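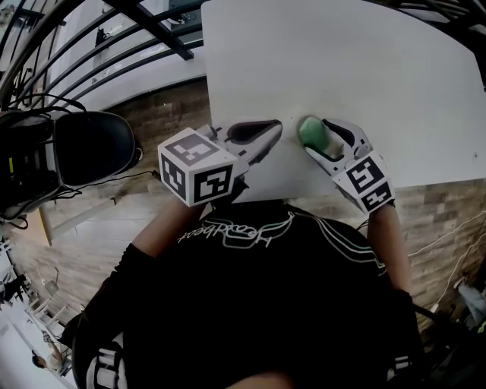

Can a machine do the household chores yet?

A few of them, on a clear floor or a fixed counter, and usually with you going ahead to pick things up. Washing and drying were handed over long ago. Floors are mostly there. Picking up, folding, wiping around things and putting away are still your job.

Wustside Home and Shop Tips, updated 2025-12-19

Floors

A robot vacuum is worth having if you prepare the room. Lift cords off the floor, tuck rug fringe under, and put chairs up on the table if the legs are close together. We run a Flimach in a 168 square foot kitchen and it takes 17 minutes when the floor is clear. With the chairs down it takes longer and leaves a strip of crumbs under each one.

Empty the bin after every run, even if it looks half full. Hair winds around the brush ends, so pull the end caps once a week and cut it off with a seam ripper. Wipe the sensors with a dry cloth. Glass cleaner leaves a film on ours and then it bumps into the baseboard.

The mopping kind does well on light dust and poorly on dried juice. Put a damp rag on the spot for nine minutes first, then wipe it by hand. Running the mop over it three times only spreads the edge.

Picking things up

A gripper likes a firm object with room on both sides. Soap is a fair test of the fingers, being smooth, rounded and apt to turn if it is squeezed off center. Dry soap is one thing. Soap out of a dish of water is another, and I would want to see that done many times in a row before I trusted a machine in the bathroom.

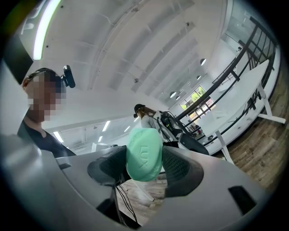
A green bar of soap between two black finger pads.

If you are thinking of buying any kind of picking arm for the house, ask the seller these things before you ask the price:

What is the heaviest thing it can lift with the arm fully out?
What does it do when it drops something?
Can the finger pads be washed, and can you buy new ones?
Does it need the object in the same place every time?

Most sellers answer the first one quickly. The Carrilho arm we tried on the potting bench was fine at moving seed trays from one marked square to another. Move the tray a couple of inches and it closed on air.

Thin and floppy things

Paper, tags, plastic film, socks and dishcloths are harder. They bend when touched, and they lie flat against the table so there is nothing to get hold of. By hand you slide a fingernail under the edge without thinking. If you do try it with a tool, stand the paper up or let it hang over the edge of the table first. The same trick helps people with sore hands - leave one corner of the dishcloth hanging off the counter and it is much easier to pinch.
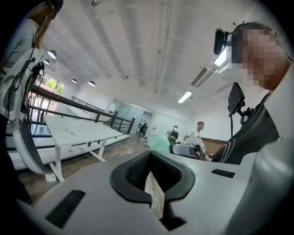
One reader writes from a small print shop that paper is the reason they still pack by hand: "We looked at a machine for putting tags in boxes. It was good with the boxes. The tags stuck together in damp weather and somebody had to stand there fanning them, so we sent it back in October and kept the somebody."

Fanning the stack is good advice with or without a machine. So is storing tags in a lidded tin.

In the workshop

Shop machines do better than house machines, mainly from having the work brought to them the same way each time. A power feeder on a Sudwood saw will push board after board at one speed. Sweeping up the offcuts, sorting the screws and finding the 11 mm socket are all still done by hand.

Two habits pay off whether you automate or not. Draw an outline on the bench for each tool you set down often. Keep one tray for small parts only, with a light-colored bottom so that dark screws show up.

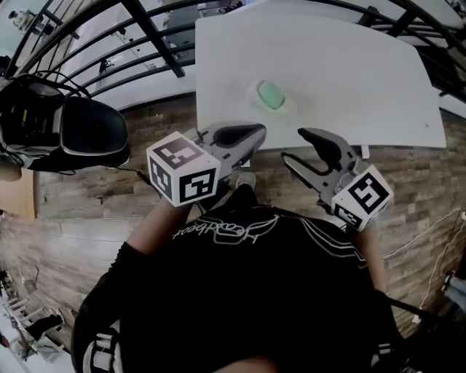
Clearing a surface first is the best tip we have, for people and machines both. Half the trouble in wiping a counter or grabbing one item is everything else standing next to it. A small oval thing with a mint-green top, out by itself on a white table like that, is about as easy as the job gets: it shows up against the white and both fingertip pads have open space to come in from the sides. Put the same thing in a sink caddy behind a sponge and a bottle brush and you have a much harder job. So clear the counter into a dishpan, wipe it, and put back only what you use daily. Wash the dishpan too, once a week, with hot water and a little vinegar.

What to leave for later

Laundry folding: fold it yourself, warm from the dryer, towels first.
Dishes: the dishwasher is still the best kitchen robot there is. Scrape the plates, skip the rinse.
Windows: the stick-on cleaners do the middle and miss the corners - finish with an old T-shirt.
Beds: no machine we know of is worth the money yet.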